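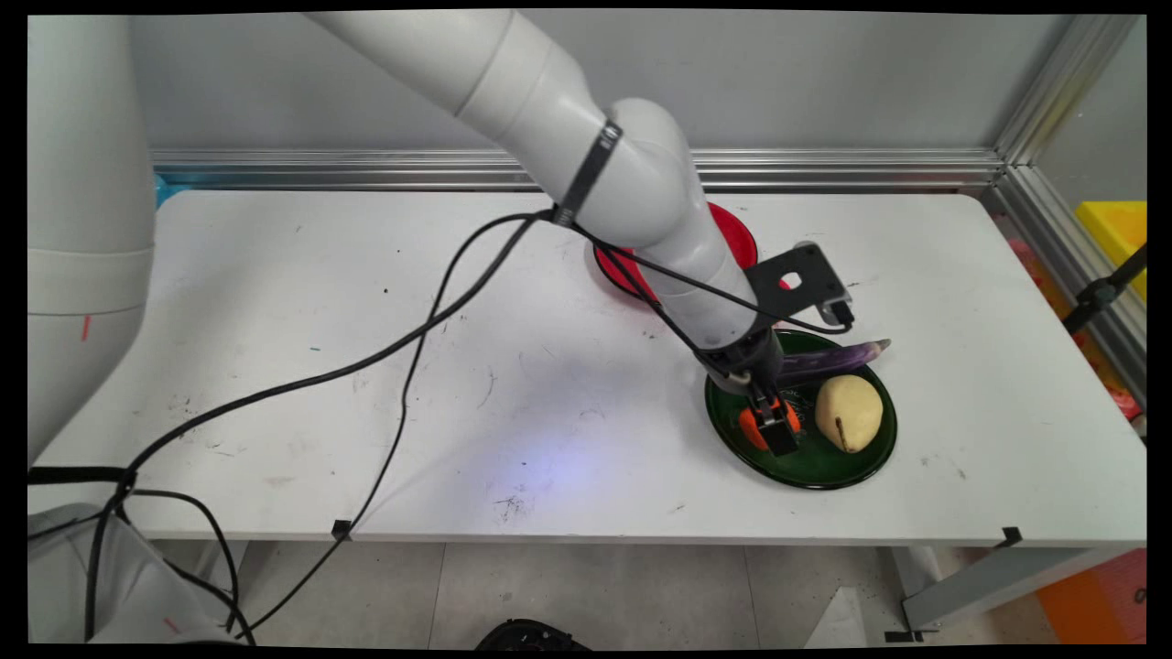
Last changed: Mar 7, 2021

Lukar Plates and Produce
Data card and README

What this is

A set of short tabletop recordings in which pieces of produce are moved between plates. There are 922 episodes in the current release. An earlier draft of this card said 2,000, which was the number planned and never the number delivered. If you have a copy that still says 2,000, throw it out.

The name of the set promises more than the contents do. Nothing gets cooked, cut, washed or served. "Kitchen" was in the working title for a while and was dropped in August, when it became hard to defend for a table with plates on it.

The objects

The plates are round. A red one and a dark green one, the green one glossy, carry most of the episodes. We were told when buying that plain plates would be easier to tell apart from the food. That may be so for the red. The green one has a faint pattern near the center, and under the room lights it picks up shine, so don't assume a clean, flat patch of color behind every object.

The eggplant is long and purple and does not fit. Laid diagonally across the green plate, its tip goes past the rim. Any rule that says an object is "on the plate" only when its whole outline is inside the plate will call this a failure. We score it as on the plate. Some users will disagree, and they should relabel.

The yellow object is listed as "pear" in the labels. It is pale and pear-shaped, with a dark streak running up and down it, and the label is a convenience. We would not train a pear classifier on it.

The orange object is labeled "orange_item". Two people labeling the first batch gave it two different names, and neither made a strong case.

The table

White, and not clean. There are scuffs, pen marks and small dark specks, mostly on the left half. We considered replacing the top between batches and decided against it, so the marks stay put and can be used to tell if a view has shifted. They can also be learned by a model as a shortcut, which is a fair complaint and one we have not answered. A faint bluish patch of light near the middle of the table shows up too. Please don't label it as an object. Someone did.

Loose cables lie over the left half. Plates are kept to the right for most of the set, so results on this data say little about a table that is used all the way across.

Labels

Each episode has one line of text, such as "put the orange item on the red plate" or "clear the green plate." The lines came from a list of 120 templates supplied by Torneo. They read like it. Anyone hoping for the way people talk while putting dishes away will be let down.

Success flags were set by one person per episode. A second pass was done on 900 of them, and the remainder carry the value "single" in the review column. Treat those with more caution.

Known problems

Objects behind the arm are hidden for part of an episode, the red plate most often. The label still lists them as present.

"Sorted" is used in some lines with no stated rule. By color? By shape? The Montoya subset assumes color. The Pravley subset does not say.

Three items on one plate is treated as a crowded arrangement. By the standard of any real dinner table, it is close to bare.

What we would not claim

We would not claim that a method scoring well here can clear a table, load a rack or put groceries away. Those claims have been made from smaller sets than this one, and we did not believe them either.

Files

episodes/ has one folder per episode
labels.csv has the text line, success flag and review column
objects.csv has the object names, with the caveats given earlier
CHANGES.txt has corrections, newest first

Corrections are welcome if they name the episode folder. Reports saying only that the labels "seem off" are usually right and can't be acted on.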